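Resin floor coatings on concrete, a short thread. Numbers are from the Vestetero hall, 988 square meters, finished in May.

1/ Test moisture before you price the job. The slab was 14 weeks old and still too damp in the north bay. Surface readings looked fine – the probes at depth did not.

2/ Grinding took longer than planned. Old curing compound clogs the discs, and the Pillent primer will not bond over it. We reground 18 strips along the wall line.

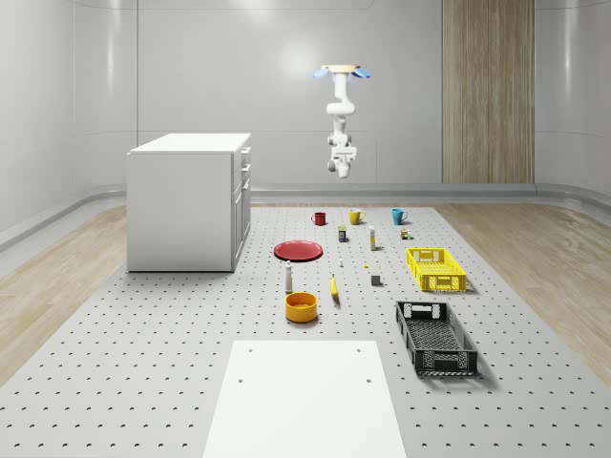

3/ Watch the dew point, especially at night. Slab temperature lags air temperature by hours. Coat on a falling slab temperature and outgassing drops, so you get fewer pinholes.

4/ Joints: saw cuts were filled after the primer, before the topcoat. Moving joints stay open and get a flexible sealant. Coating straight over them will crack.

5/ Topcoat was Prolen, matte gray, two coats. Coverage came in under the data sheet on the rougher bays. Order extra.

6/ Pull-off results go up once I have the last set.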